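1/25/21

I've been hanging around question-and-answer sites for longer than I'd like to admit, and last week I finally got fed up with one of them. Zatico used to be my favorite place to ask how to fix a squeaky hinge or get candle wax out of a rug. You'd post before dinner and have a couple of decent answers by bedtime (plus one guy telling you to buy a new rug).

Then in July they brought in points. Every answer earns you 11, and if you hit 300 you get a little badge next to your name. Guess what happened! People started answering everything, whether they knew the subject or not. I asked about bleeding a radiator and got over 100 replies, most of them copied from each other.
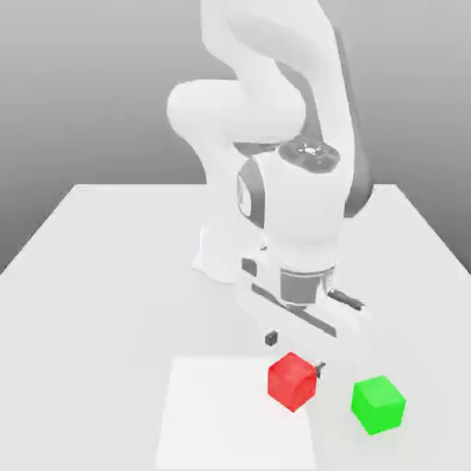 So I moved my questions over to Festent, which has no points at all and looks like it was built in somebody's lunch hour. I love it. It's slower, sure, but the people who write back have usually done the thing themselves, and they'll ask you a question first if yours is vague. Mine usually are. If I wanted to know what the dark gray cap on top of that white arm's wrist is for, I'd probably type "what's the round thing?" and someone would patiently ask me which round thing.

I still have 3080 points sitting on Zatico, by the way, and no idea what to do with them. I may keep the account for the old threads on tile grout, which are still great.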